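Tovance Sleep and Daily Routine Study
Call for participants: adults who work evening or night shifts

The Tovance Centre for Health and Work invites applications from adults who wish to take part in a study of sleep, mealtimes and daily routine among people employed outside ordinary office hours. Recruitment is open until the end of January, or until all places have been filled.

Background to the study

Shift workers are often given advice on sleep that was written with daytime workers in mind. Guidance on a fixed bedtime, a dark bedroom and a light evening meal can be hard to follow for a person who finishes work at six in the morning and must collect children from school the same afternoon. The present study will record how people who work such hours arrange their rest in practice, and which arrangements they find they can keep up over a period of weeks.

The study is led by Dr Mererid Meredith. Day-to-day contact with participants is the responsibility of Cristian Alvarado, Study Coordinator. It is paid for by the Kwok Fund and has been approved by the Centre's ethics panel.

Who may apply

Applicants should be aged 18 or over and should work at least two evening or night shifts in a normal week. Both permanent staff and agency workers are welcome. Applicants should expect to remain in the same or similar work for the length of the study.

We regret that we are unable to accept applications from persons who are being treated for a sleep disorder, who are pregnant, or who have taken part in another study at the Centre within the past year. Members of the same household may apply, but only one will be offered a place.

What taking part involves

The study lasts for 4 weeks. Participants will be asked to:

Attend an opening interview at Brustilitz House, lasting 90 minutes.
Keep a written diary of sleep, meals and working hours. The diary is supplied by the Centre and should be filled in once a day, on waking.
Use an alarm at a time agreed with the study team on working days, and record in the diary whether they got up at that time.
Complete a short questionnaire at the end of each week, on paper or online.
Attend a closing interview, in person or by telephone.

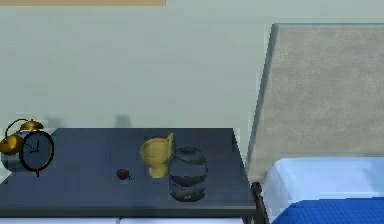
Twin-bell alarm clock with a blue face.

Participants may use their own alarm clock or telephone for the purposes of the study. Those who have neither may ask the coordinator for the loan of a clock, which should be returned at the closing interview.

No medicines are given and no blood or other samples are taken. Participants are not asked to change their working hours, and the Centre will not contact any employer at any stage.

Payment and expenses

Participants who complete the study will receive a payment of £90. Those who withdraw after the second week will receive half of this sum. Payment is made by bank transfer following the closing interview. Travel to Brustilitz House by bus or standard class rail will be refunded on production of tickets. Parking on site is limited to holders of a Blue Badge. Participants who receive benefits are advised to check whether the payment must be declared.

Use of your information

Diaries and questionnaires are marked with a participant number and are stored separately from names and addresses. Interviews will be recorded with the participant's consent and typed up by Vollitz, a transcription firm working under contract to the Centre. Recordings are deleted once the typed copy has been checked. No person will be named in any report arising from the study.

Participants may withdraw at any time without giving a reason. Information already supplied will be removed on request, provided that the request is made before the results have been put together.

How to apply

Application forms may be collected from the reception desk at Brustilitz House or requested by post from the Study Coordinator. Applicants should state their usual pattern of shifts and the times at which they prefer to be telephoned. Forms in large print and in Welsh are available. A relative or support worker may complete the form on an applicant's behalf, but the applicant must sign it.

Suitable applicants will be telephoned by the coordinator and sent an information sheet and consent form. They will be given at least two days to read these before an interview is arranged. Interviews are held on weekdays and, for those unable to attend during the week, on Saturday mornings.

All applicants will receive a reply, whether or not a place can be offered. Applicants who are not selected may ask for their details to be kept for later studies; otherwise their forms will be destroyed when recruitment closes.

Enquiries should be addressed to Cristian Alvarado, Study Coordinator, Tovance Centre for Health and Work, Brustilitz House. Concerns about the conduct of the study may be put in writing to Dr Meredith at the same address.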